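Ticket: Gallardo restoration, reel 3 audio drifting out of sync
Opened by: Telma Jara
Priority: high (screening in June)
Status: open, see last entry

Problem
Reel 3 of the Gallardo western plays fine for the first few minutes, then dialog slides late. By the saloon argument the lips are way off. Reels 1 and 2 ok. Same scanner, same sound transfer house, same project settings as far as I can tell.

Setup
Picture: Hokik scan, 24 fps, image sequence
Sound: mag transfer, 48k wav, from Plolix
Conform and playback: Tirnik, current version

9:10 am
Relinked the wav. No change. Cleared the Tirnik cache, restarted. No change. Tried it on the other workstation, drifts there too so not the machine.

9:45 am
Checked the frame rate flag on the sequence. Says 24. Checked reels 1 and 2, also 24. Thought it might be a 23.976 pulldown thing on the audio, stretched the wav to match. Worse, goes early now. Put it back to 100 percent.

10:30 am
Measured the offset properly. Dead on at the head leader beep. Still dead on through the train arrival. Then 13 frames late all at once, right after the cut to the telegraph office, and it stays 13 frames until the saloon, where it jumps again. So its not drift. It's steps. Should have checked that first. Title of the ticket is wrong, leaving it. 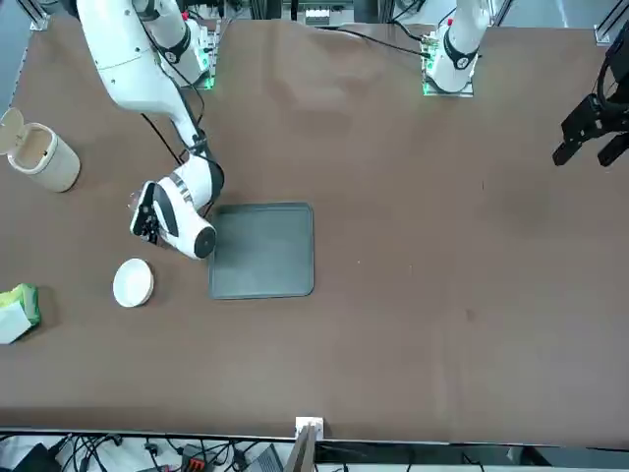
Workstation arm by the gray tray, tray empty.

11:20 am
Steps means missing picture or extra sound. Compared the scan against the old continuity sheet. Shot at the telegraph office is listed longer than what we have. Looked at the scan frame by frame, there's a tape splice there and the action hops, he's reaching for the hat and then its on his head. So frames gone from the print. Sound mag is from a different element and is complete. Makes sense.

1:15 pm
Second jump, saloon. Same story, splice, short by a few more frames. Havent counted yet.

1:40 pm
Asked Hokik if their log shows any skipped frames. They sent the report for the reel, one note only, at frame 1,168: "splice, weak, passed ok." That's before the train arrival and sync is good there, so unrelated. Nothing skipped on their end.

2:30 pm
Workaround for now: cut the wav in Tirnik at both splices, slipped each section up to match picture. Telegraph office plays in sync. Small bump in the room tone at the cut, short crossfade hides most of it. Saloon still needs doing.

Still to do
- count the saloon frames and slip the last section
- ask archive if the dupe neg has the missing frames, would much rather have the picture back than trim sound
- do not overwrite the Plolix wav!! work on the copy in the conform folder
- recheck reels 1 and 2 at every splice, not just head and tail

Leaving open until archive answers. TJ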